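Ticket 54: gripper stalls on the laundry pile (Treneo club bot)
Opened by Lensa Admasu, Sep 19, 2026 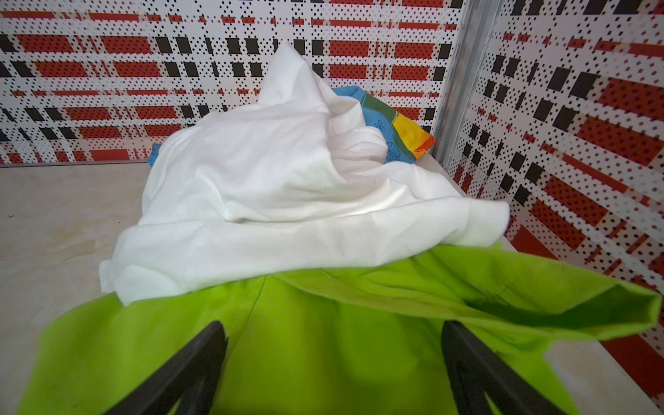
Wrist cam, both fingers on the green fleecy one, white cloth on top.

Hiya, me again! Our sorting run keeps stopping with "grip lost" whenever two cloths overlap. I've dropped the closing force from 80 to 16 and restarted the Sisay node (twice, grr), no change. Single cloths are fine. Could it be the thickness setting? It's still on 3 from January. Can someone check before club on Monday, please?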